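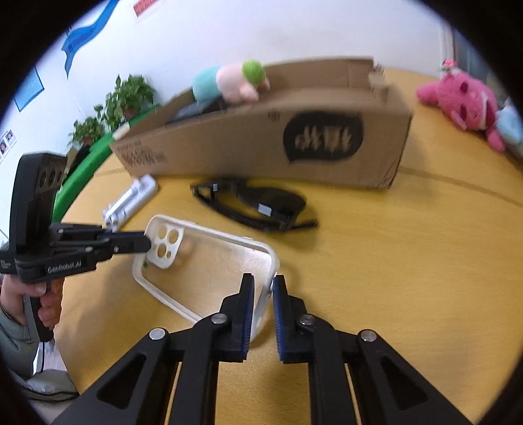
Kubo repair café opens every Sunday from October

Lirkus is getting its own repair café! From October, Kubo will open its doors every Sunday at 11 in the old Carier print works, and everyone is welcome – bring a toaster, a torn coat or a wobbly chair.

The trial days in spring went better than we dared hope, with 521 visitors and almost 100 lamps on the benches. Rivura has given £500 towards tools and thread, and we're thrilled.

Entry is free and there's no need to book. Tea and cake will be on sale by the door.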